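Keep the old computer

I love an old desktop computer. I love the weight of one, the screws, the way the side comes off and there's the whole business laid out in front of you. My first came from a school clearance in Samley, and I learnt more from it than from anything I've bought new.

So when Isville council asked for ideas on hard rubbish, I wrote in the same night. Let people take the computers home! Up to 1000 of them go through the depot each year, and plenty need a new drive and a good clean – that's all.

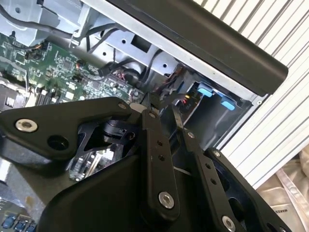

My neighbour Annelies Hoekstra does her books on a machine that is 20 years old. It runs a light, free operating system and a spreadsheet, and she has never asked it for anything more. I find that wonderful. We've been taught to hear "old" as "finished", and I'd like us to unlearn it, starting with the kids, who are never happier than when they're allowed to pull something apart.

Nermin Türkmen wrote to this page in March to say that newer machines use less power. Fair point, and for something left on all day she may well be right. But making a new one takes energy and metal too, and I want that counted.

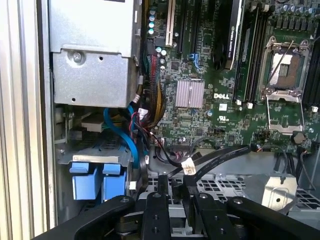
What should you do before giving a computer away?

Copy off what you want to keep, then wipe the drive properly, as deleting your files one by one can leave them recoverable. Put the power cord in with it, and write the password for nothing on the lid!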